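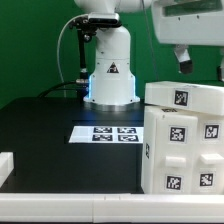

台面

台面指桌、柜、工作台等家具或设施顶部供人放置物品、进行操作的水平面板。在家具行业中,台面有时也称桌面板、面板或顶板;在建筑装修中,这个词多指厨房和卫生间柜体上方的板材。台面与下方的支承结构合在一起,构成完整的工作位置。两者可以由同一家工厂制造,也可以分别订购,到现场再安装。

名称

汉语中"台"字原指高而平的建筑物,后来引申为各种高出地面、顶部平坦的器物,如灯台、灶台、柜台。"台面"一词较晚才固定为家具和装修用语。在日常口语中,它还有"公开场合"的意思,如"上不了台面";在赌局中,它指桌上的赌注总额。本条目只讨论作为实物的台面。

各地对台面的称呼并不完全一致。木工行业常说"面子"或"面板",石材行业则把已经磨边、开孔、可以直接安装的成品称为台面,把尚未裁切的原料称为大板。实验室设备的供货单上,台面通常与柜体、试剂架分列为不同的项目。

历史

早期的台面多为整块石材或厚木板。石质台面见于祭祀、屠宰、研磨等场所,重量大,一经安放很少移动。木质台面便于加工,也便于搬运,在一般住户中更为常见。传统中式家具的桌面多采用攒边做法:四根边框以格角榫相接,中间嵌入面心板,面心板的边缘插入边框内侧的槽口,并留有伸缩余地。这种做法使木板可以随湿度变化而胀缩,桌面整体的外廓尺寸则保持稳定。面心除木板外,也有用大理石、瓷板或藤席的。

欧洲的乡村厨房长期使用可以拆卸的长桌,面板搁在支架上,用毕收起。固定式的台面首先出现在店铺和作坊里,因为那里的操作位置不常变动。Norklow的板岩矿曾向邻近市镇供应成块的板岩,用于乳品间和肉铺。板岩质地致密,分层平整,劈开后稍加研磨即可使用。同一地区的旧式乳品间里,板岩台面往往直接砌入墙内,前沿由砖墩支承,下方的空间用来存放陶罐。

Dreltgate的室内市场则以木台起家。市场初建时,各摊位的台面由租户自备,宽窄高低不一,相邻摊位之间常有缝隙,货物容易跌落,清洗用的水也会流到邻摊。市场后来统一更换了台面,共42个摊位,全部采用带前沿挡水的浅色石板,后侧略高,前侧略低,水流入台下的沟槽。改建后的摊位布局沿用至今,个别台面因开裂而补换过。

工业化以后,人造板材逐渐进入台面生产。先将木材加工成刨花或纤维,再加胶压制成板,表面覆以装饰层,就能得到尺寸较大、厚度均匀的面板。整体式厨房的流行进一步推动了台面的标准化。柜体按照固定的宽度递增,台面则连续铺设在数个柜体之上,接缝减少,清洁也较为方便。

材料

天然石材

花岗岩硬度高,耐磨、耐划,对大多数家用酸碱有较好的抵抗力,是常见的石质台面材料。花岗岩内部有细小孔隙,油渍和有色液体长时间停留会渗入,因此安装后一般要涂刷渗透型防护剂。不同产地的花岗岩吸水率差别较大,颜色浅的品种污渍更显眼。

大理石的主要成分是碳酸钙,遇到醋、柠檬汁等酸性液体会发生反应,表面失去光泽,形成浅色斑痕。它的硬度也低于花岗岩。糕点制作间仍常选用大理石,原因在于石板导热较快、热容量较大,揉压含黄油的面团时不易使油脂软化。

板岩、皂石和砂岩也有使用。皂石质地较软,可以用普通木工工具修整,又不易与酸碱反应,旧式化学实验室中较为多见。

木材

木质台面按结构分为整板、拼板和砧板式三类。整板由单块木料制成,宽度受原木直径限制,容易翘曲。拼板由若干窄木条沿侧边胶合,相邻木条的年轮方向一般交错排列,以减小变形。砧板式台面把木块竖立,端面朝上胶合而成,刀刃切入时纤维向两侧分开,刀痕不明显,但端面吸水快,须经常上油。

常用树种有榉木、枫木、橡木、胡桃木和柚木。食品操作台多选纹理细密、气味较淡的木材。橡木含单宁,与潮湿的铁器接触会产生黑色污斑。

人造石

人造石大致分为实体面材和石英石两大类。实体面材以树脂和矿物填料混合浇铸而成,质地均匀,可以用带锯和铣刀加工,接缝处用同色胶粘合,打磨后不易察觉。划痕和轻微灼痕可以打磨去除。石英石以石英颗粒为主要原料,加入少量树脂,经真空振动压制和加热固化而成,硬度较高,吸水率很低。石英石中的树脂不耐高温,热锅直接放置可能造成变色或开裂。

烧结石和大规格陶瓷板属于另一类,由无机原料压制后高温烧成,耐热性好,厚度可以做得较薄,但边角较脆,搬运和开孔时容易崩缺。

装饰层压板

装饰层压板由多层浸渍树脂的纸在高温高压下压制而成,表层为装饰纸和透明耐磨层。它通常粘贴在刨花板或中密度纤维板上使用。这类台面价格较低,重量轻,花色可选范围大。薄弱之处在于边缘和开孔处,水分一旦进入基材,板材便会膨胀,且无法复原。部分产品将面层沿前缘弯折,包住基材的棱角,称为后成型台面。

金属

不锈钢台面用于餐饮厨房、医疗场所和部分实验室。钢板一般包覆在木基板或加强筋上,以减少敲击时的声响和受压时的凹陷。表面常作拉丝处理,使细小划痕不易显现。铜和锌也曾用于酒馆吧台,使用日久颜色会变深。

玻璃

玻璃台面须经钢化处理,有时再作夹层。它表面平整,不吸水,容易擦净,但指印和水痕明显。玻璃钢化以后不能再切割或钻孔,所有孔位都要事先加工。

尺寸与结构

台面的尺寸取决于使用者的身高、操作内容和下方设备。厨房台面的高度通常以肘部高度为参照,切菜时手臂应能自然下垂并略微弯曲。揉面、擀皮等需要向下用力的工作适合较低的台面,精细操作则适合较高的台面。书写用的桌面又低于站立操作的台面,桌下还须留出容膝空间。

台面前沿一般伸出柜体少许,使滴落的液体不致流到柜门上。前沿下方可开一道浅槽,称为滴水线,作用是切断沿底面回流的水。靠墙一侧可设挡水条,挡水条与台面可以是整体成型,也可以另外粘接。

常见的板材厚度为18毫米,用于层压板基材和部分拼板台面。要让边缘显得更厚,可在底面沿边加贴板条,石材加工中称为加厚边或叠边。加厚部分只增加外观厚度,对跨中的承载能力帮助有限。

台面悬挑时须考虑抗弯能力。石材抗压而不耐弯,悬挑过长又没有支架时,容易在柜体边缘处断裂。水槽和灶具的开孔削弱了板材截面,孔角处应力集中,因此内角要做成圆弧,避免直角。开孔前后两侧的窄条最易在搬运途中折断,运输时常用木条临时加固。

边缘处理

台面的边缘形状影响安全、清洁和外观。常见的有直边、小圆边、半圆边、斜边和鸭嘴边。直边加工简单,但棱线锋利,一般要倒去细小的角。半圆边碰撞时伤害较小,不过液体容易沿弧面流到下方。复杂线型多见于石材,需要成套的磨轮依次加工,费用随之增加。

层压板和刨花板台面的边缘需要封边。封边条有纸质、塑料和实木薄片几种,以热熔胶粘贴。封边的质量在很大程度上决定了这类台面的寿命,靠近水槽和洗碗机的一侧尤其如此。

颜色与光泽

台面颜色影响室内亮度和使用时的辨识。浅色台面反射光线较多,操作区显得明亮,深色台面上则容易看见面粉、盐粒和灰尘。检验、分拣一类的工作往往按照物料颜色选择台面颜色,使两者有足够的反差。

光泽分为高光、半哑光和哑光。高光表面会映出灯具,久看容易疲劳,划痕也较明显。哑光表面反光柔和,但微小的凹凸可能积存污垢,擦洗时要多费一些工夫。书桌和制图桌一般不用高光表面。

白色台面在使用中可能泛黄。原因包括树脂在日光下老化、油脂渗入、清洁剂残留以及受热。靠窗的一段与被物品长期遮盖的一段之间,颜色差别有时相当清楚。

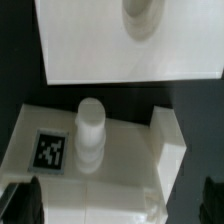 白色台面上的茶渍怎样清除?

先用温水和中性洗涤剂擦洗,仍有残留时,用小苏打加水调成糊,敷在茶渍上片刻,再以软布轻擦并用清水洗净。

平整度与水平

台面安装的基本要求是平整和水平。平整指板面本身没有明显的凹凸和扭曲,水平指板面与铅垂方向垂直。两者需要分别检查:一块扭曲的板,即使四角经过调整,中部仍可能高低不一。检查平整度时,将直尺放在板面的不同方向上,观察尺下的缝隙;检查水平则用水平仪。

地面不平时,可通过柜脚的调节螺栓或垫片校正。垫片应放在承重的侧板下方。石质台面对支承面要求较高,柜体顶面若有高差,板材压上去会出现空悬,受力后可能断裂。木质台面有一定弹性,可以容许较小的偏差,但固定螺丝不宜强行把板面拉平,否则日后可能开裂。

Plandbridge的一所职业学校在课程中把台面安装分为2个阶段。学员先在未铺面板的柜架上练习找平,合格后才接触整块板材。该校的练习柜架特意装在倾斜的地面上。

安装

石材和人造石台面通常在柜体就位后测量。测量时用薄板条或硬纸板制作样板,标明墙面的弯曲、立管的位置和水槽的中心线,也可以用激光仪器取得尺寸。旧房屋的墙角很少是准确的直角,按照图纸直接裁切,往往会在靠墙一侧留下宽窄不等的缝。

板材运到现场应竖直搬运,平放抬运容易使其在自重作用下折断。就位后先试放,检查缝隙和伸出量,再在柜体顶面点胶固定。接缝应避开水槽和灶具的开孔,也应避开洗碗机上方。转角处的接缝有直接和斜接两种做法,石材多用直接,层压板后成型台面则用带弯角的连接,底面以螺栓拉紧。

木质台面须预留伸缩量。固定件上的孔应做成长圆形,长边与木纹垂直,使木板能够横向移动。木板送到现场以后,一般先在室内平放一段时间,板下垫木条,让上下两面都能接触空气。靠墙的缝隙以弹性密封胶填充,胶层老化变硬后应铲除重做。

实验室和作坊台面

实验室台面除平整外,还须考虑化学品、热源和仪器重量。常用材料有环氧树脂板、实芯理化板、陶瓷板和不锈钢。环氧树脂板质地均匀,耐酸碱和多数有机溶剂,厚度较大,可以整体制作水槽。实芯理化板较轻,价格较低,适合一般教学用途。陶瓷板耐热耐腐蚀的性能较好,边缘可以烧制成略微隆起的围边,防止液体外流。

放置天平和显微镜的台面要求减少振动。做法之一是将沉重的石板搁在独立的砖墩或金属架上,与周围的柜体脱开,中间留缝。人在旁边走动或关闭抽屉时,振动便不会直接传到石板。

木工台的面板则要求厚重,能承受敲击,并设有夹持工件的台钳和限位孔。面板磨损后可以重新刨平,因此初始厚度往往留有余量。钳工台面多为厚木板外包钢皮。缝纫和裁剪用的台面要求表面光滑,边缘没有毛刺,以免钩住织物。裁剪台还需要较大的长宽,布料能够整幅展开。

电子装配用的台面需要防静电。面板表面或所铺的垫子具有一定的导电性,并通过导线接地,使电荷缓慢释放。这类台面不宜使用含蜡的清洁剂,蜡膜会妨碍电荷的传导。

使用与保养

各种台面的日常清洁大体相同,用湿软布蘸中性洗涤剂擦拭,再以清水擦净即可。差别主要在于忌用的物品。大理石忌酸,铝和镀锌表面忌强碱,实体面材忌某些强溶剂,层压板忌长时间积水。含氯漂白剂对不锈钢有腐蚀作用,使用后应立即冲洗。粗糙的百洁布和去污粉会使高光表面失去光泽。

木质台面的保养以上油为主。新台面上油次数较多,通常要连续涂3遍,每遍之间等待油料吸收并擦去浮油。此后视使用情况补涂,水滴落在表面不再成珠时,即可视为需要补油。接触食品的台面应使用适于食品接触的油料。浸过干性油的抹布在氧化时会发热,揉成一团存放有自燃的危险,应摊开晾干或浸水后处置。

石材防护剂的效力会逐渐减退。检查时可在不显眼处滴少量清水,静置片刻后擦去,若颜色变深,说明水分已经渗入,可以考虑重新涂刷。

热锅不宜直接放在多数台面上。花岗岩虽能耐受较高温度,局部骤热仍可能使已有的裂隙扩大,接缝处的胶也会受热软化。使用隔热垫对各种材料都适用。

修补与更换

层压板的小面积损伤可用同色填料修补,基材受潮膨胀后则只能更换。实体面材可以挖去损坏部分,嵌入同批材料再打磨平整,因此安装时常留下开孔切出的余料备用。石材崩角用树脂胶掺石粉填补,颜色难以完全一致。木质台面可以整体打磨后重新上油,烫痕较深的部位需要多磨去一些,可能形成浅凹。

更换台面时,柜体是否保留要看承重能力和高度。由层压板改为石材,重量增加很多,旧柜体的侧板和连接件须先行检查。新台面较薄或较厚,还会影响墙砖下缘的位置和灶具、水槽的安装深度。

拆下的台面可以改作他用。完整的石板常被裁小,用作窗台、门槛或花架;实木板刨去表层后可以制作搁板和小桌。Norklow有一处旧建材堆场专收板岩和花岗岩台面,大约三分之一被重新裁切后售出,余下的破碎后用作路基垫料。层压板因面层与基材胶合牢固,难以分离,回收较为困难。

相关的家具部件

与台面配合使用的部件包括挡水条、封边条、支架、线缆孔盖和桌下走线槽。线缆孔多为圆形,开在靠后的位置,孔口嵌入带盖的塑料或金属圈。折叠台面以铰链固定在墙上或柜侧,撑开后由斜撑或翻转支架承托,适用于面积较小的房间。抽拉式台面藏在抽屉位置,拉出后与主台面之间有高差,一般只供放置较轻的物品。

参见

家具、砧板、木工台、层压板、花岗岩、大理石、水槽、封边

本条目最近修订于2026年5月29日。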